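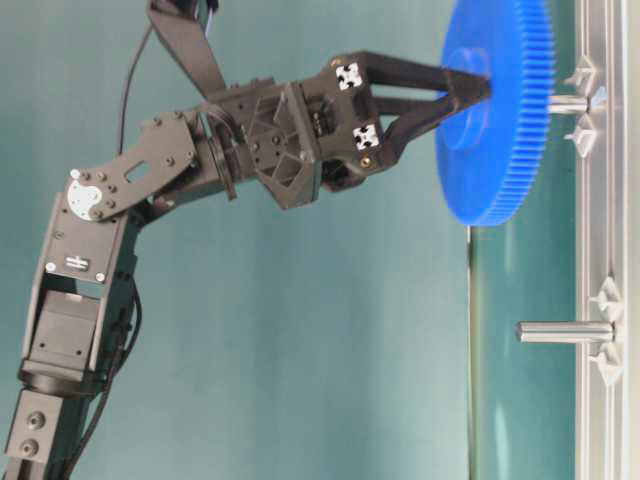

What do you do with a sourdough starter you don't want to bake with anymore? Put it in the fridge with the lid loose, feed it every week or two, and forgive yourself.

Rehema Bakilana
Friday, May 1, 2020

I'm posting this because four people asked me the same thing this week, and all of them sounded like they were calling from inside a closet so the starter wouldn't hear.

My own starter is named Grirkora. My nephew picked it. He was going for a dragon and I think he got there.

I've been making bread since long before everybody got stuck at home, and I'd like credit for that, and I've noticed I'm not getting any. My sister called me "on trend." I've never been so insulted in my own kitchen.

Anyway. The discard. The standard advice is to feed your starter equal weights of flour and water every day and throw most of the old stuff out first. People follow this to the letter and then they write to me about guilt.

You can keep a much smaller starter. I keep 40 grams. It lives in an old mustard jar. When I want to bake I build it up the night before, and the rest of the time it asks very little of me, like a good cousin.

The recipe that got everyone going on my street told them to keep 300 grams on the counter at all times. For what? Are you opening a bakery? Are you expecting the army?

Flour is hard enough to find. The store by me had one kind left on Tuesday and it was coconut. I stood there and thought about it longer than I should have.

Discard pancakes: fine. Discard crackers: good, if you roll them thinner than you think and then thinner again. Discard banana bread: that's banana bread. The bananas did that.

Crackers, since someone will ask. A cup of discard, a cup of flour, a quarter cup of soft butter, half a teaspoon of salt. Rest the dough half an hour in the fridge. Roll, cut, prick with a fork, bake at 350 until the edges are brown. Mine take 25 minutes and my oven is a liar, so watch yours.

Somebody in the replies wants to know if the gray liquid on top means it's dead. It's hungry. Pour it off or stir it in, then feed it. I stir it in because I like a sour loaf and I'm lazy.

Pink or orange streaks are another matter. Same with fuzz. Throw it out, wash the jar, and don't hold a service.

To my neighbor who named his Fader and then fed it self-rising flour for a week: I said I wouldn't tell anyone who you were and I haven't. Plain flour. Go in peace.

A cold starter is slow, so take it out a day ahead and give it two feedings at room temperature before you ask it to raise anything. If it doubles, you can bake. If it just sits there looking at you, feed it again and have toast.

Which you would need bread for. I see the problem.

My loaf this morning came out flat on one side and very proud on the other. I didn't score it deep enough and it burst where it felt like bursting. Ate three slices standing up. The ugly side was better.

Yes, you can dry it. Spread it thin on parchment, leave it out until it snaps, crumble it into a jar. It'll keep for months in a cupboard. To wake it up, soak the flakes in warm water, add flour, and feed it daily until it bubbles like it means it.

I mailed some flakes to a friend two years ago in a plain envelope. She still has the starter. She also still has my cake pan.

Ondieki down the hall has been leaving his discard outside my door in yogurt tubs. I have my own discard, Ondieki. This is how wars start.

Last one, then I have dough to fold. If you hate it, stop. Packet yeast is a wonderful invention, when you can get it, and soda bread doesn't need either one. You put it together in ten minutes and it has never once woken me up at night.

If anybody on the third floor has rye flour, I'll trade crackers. Leave a note, not a tub.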